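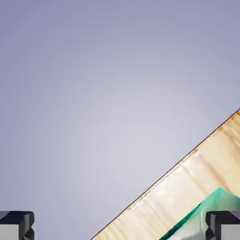 Review: Wubshet stacking trainer, seen at the Grandberg open day
By Tolera Negash

Grandberg opened its training rooms on a Sunday and ran the Wubshet package on the large screen in Room 2 from late morning until the doors closed. Wubshet is a simulation package for teaching pick-and-place to technicians who have not yet been cleared to work on a cell. It is sold by Bandbridge as a yearly seat license. I had a presented session of one hour and then a workstation to myself for most of the afternoon.

Installation was not part of the visit. The workstations were already set up, so I can say nothing about licensing servers or drivers.

Interface

The main window has a view pane, a joint panel and a program list. The joint panel accepts typed values and sliders. Typed values are checked against the limits before the arm moves, and a rejected value is marked in red with the limit next to it. The slider response is even across the range. The program list is less good. Steps can be dragged to a new position, but a step that refers to a saved pose does not carry the pose name with it when copied to another program, and the copy then fails at run time with error 113. Desta Kahsay, who gave the presentation, confirmed this and said it is on the list for the next release.

There are two kinds of camera, a room view and a hand view. The hand view looks out past the fingers and is the one to use for the last part of an approach. It does not show much of the surrounding layout, and several visitors drove the arm into the side of a block while watching it alone. Both views can be open at once if the monitor is wide enough.

The exercises

The stock library holds 15 exercises, graded by difficulty. The ones shown in the session use small colored cubes and larger blocks that serve as raised surfaces, so the student has to deal with more than one working height. Lensa Fikre took the group through the two-level stack. In this exercise the green cube has to end up on a magenta cube that is itself on top of the tall cyan box. The second magenta cube, on the low yellow platform, and the light blue cube on the tabletop are left where they are.
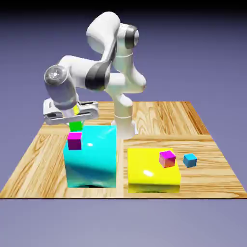

Can the exercises be changed, or is the student limited to the stock layouts?
Block sizes, colors and starting positions are all open to editing in the layout file, and a changed layout can be saved under a new name and assigned to a class. The scoring rules for the stock exercises are locked.

Contact behavior

Contact is where cheaper packages tend to fail, and it was the part I spent the most time on. Wubshet is acceptable here. A cube placed with its center over the support stays put. A cube released with more than half its base past the edge tips and falls at a believable rate. Releasing from too high gives a small bounce that looks exaggerated to me. Finger pads slip on a cube if the grip force is set very low, and the slip is gradual, so the student can see it start.

I found one fault. Closing the gripper on a cube that is rotated far off square sometimes pushes the cube slightly into the surface under it. Opening the gripper clears the condition. Error 603 is logged each time.

Appearance

The wood grain on the table is strong and the blocks are glossy. Highlights on the blocks move with the camera and make an edge hard to judge at some angles. A matte option exists in the display menu and I would switch it on for beginners. The plain background is a good choice.

Compared with Ploltusberg

Our own shop uses Ploltusberg, which has better program editing and a far larger set of arm models. Its contact handling is worse, and its exercises all take place at one height. For a first course I would pick Wubshet. For anyone who already writes programs, the editor will be an irritation until the pose copying is fixed.

Grandberg will run the same session again in December. Bookings go through Tsegereda Lemma at the front office, and workstation time has to be requested separately.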